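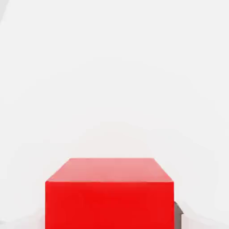

Ghassan Sfeir thinks I am unfair to mattress companies. He wrote, after my last piece on trial periods, that anyone who has watched a mattress being put together by hand would stop complaining about the price, and that I should go to the Lullness open day in Stondon before I typed another word on the subject.

So I went. I have typed some more words.

Stondon is a long drive for a mattress. The plant sits behind a feed store on the north side of town, and the signs for the open day started so late that I passed the turn and had to come back. Parking was on grass. Check-in was a folding table, where I was given a paper badge, a pair of foam earplugs and a coupon valid "today only," a phrase I will return to.

Tours left from the showroom, which meant that everybody waited in the showroom. I don't believe that was an accident of floor planning. The beds were made up and we were encouraged to lie down, and plenty of people did, in their coats, with their shoes hanging off the end. By the time our guide showed up, one man in my group was properly asleep and his wife had to shake him twice. I suppose that counts as an endorsement, but he looked as if he could have slept on the gravel outside.

Our guide was Afshin Hashemi. He was good, I should say that early, because most of what follows is grumbling. He knew the machines, he waited for the slow walkers, and when he didn't know an answer he said so. That happened more than the company would probably like.

The first stop was the coil room. It is loud, and the earplugs were welcome. Wire comes off big spools, gets wound into springs, and each spring is sealed into its own fabric pocket. The top model, the Rallach, has 580 of these. The number is on the badge, on the coupon and painted on the wall over the door. I asked whether 580 was a lot. Hashemi said it was the right amount for the design. I asked what would happen with fewer, and he said it would be a different design. A woman behind me asked what size mattress the 580 referred to, a better question than either of mine, and the answer was that he would have to check. He wrote it down. I never saw him get back to her, though to be fair I left before she did.

This is my trouble with coil counts generally. A bigger bed holds more springs. A thinner spring lets you fit more in. Unless you are told the size of the bed and the thickness of the wire, the number tells you very little, and it is always the number in the largest type.

From there we went to the quilting machines. I liked these. A long row of needles goes up and down through the cover and the padding while the whole thing creeps forward, and the pattern shows up out of nothing much. Visitors took a lot of video. We were told the pattern helps with airflow. I asked how anyone had measured that and was told that customers report sleeping cooler. Customers who have just spent that kind of money report all sorts of things. I have reported some of them myself.

The price, then. A Rallach in queen is $3,000 before the coupon. The sales sheet describes the tour as "seeing where every dollar goes," and I tried to take that at its word. I saw wire, foam, cotton batting, fabric, thread, and people working hard and skillfully. I did not see $3,000. Some of it must go to rent and trucks and wages and returns, which is fine and normal, and I would have been happy to hear about that. When I asked what share of the price was materials, I was told it was not something they discuss on the tour. Then I don't think the sheet should say "every dollar."

The handwork Ghassan promised me was in the last room. Edges are closed by an operator walking a sewing head slowly around the border, and it takes a steady arm and a lot of practice. One operator let us stand quite close. He finished a corner while we watched and then ran his thumb along the seam the whole way back before he was satisfied. It was the best part of the visit. Tufting is also done by hand, with a long needle pushed right through the mattress, and I can see why a person might come home from this converted.

But good stitching tells me the cover will stay on. My question about any mattress is whether it will have a dip in it after a few years, and a seam can't answer that. The warranty might. It runs 11 years, which sounds generous until you read the back. Sagging is covered only past a certain depth, measured with nobody on the bed, and shipping is at the owner's expense. The cover must be free of stains. I would like to meet the household that keeps a mattress free of stains for 11 years. Hashemi said claims were rare. I expect they are.

Lunch was at a counter called Magyar, set up in the loading bay for the day. I had the goulash and a slice of poppy seed roll. Both were very good and fairly priced, and I could see where every dollar went.

After lunch there was a talk on sleep in a side room. I stayed for 2 slides. The first said that a third of life is spent in bed and the second said that this made a mattress the cheapest thing you will ever own, per hour. By that reasoning so is a roof, or a pair of glasses, and I don't recall anyone charging me extra for the arithmetic.

Back in the showroom, the coupon. I told the salesperson I needed to think it over and asked if the discount would still be there next week. She said it was for today only. I asked if there would be another open day. She said yes, in spring. I asked if there would be a coupon. She smiled and said she couldn't speak to that.

For the record, I lay on the Rallach for as long as I could stand being watched. It was comfortable. So was the cheaper one next to it, and with the tags turned over I am not confident I could have told you which was which. My hip liked the cheaper one a little more. Ten minutes in a coat proves nothing either way, and I'd say the same to anyone who fell in love with a bed in that room.

Practical notes, for anyone going in spring. Wear closed shoes, they do turn people away. The tour has stairs at both ends and I saw no elevator. Ask for the size that goes with the coil count. Ask for the warranty in writing before you lie down, and read the back page first. Bring cash for the food, the card reader was down when I was there. If you come from the south, the turn is right after the feed store, and the sign faces the other way.

Ghassan, I owe you the edge stitching. I'm keeping the rest of my opinion, and my old mattress, for now.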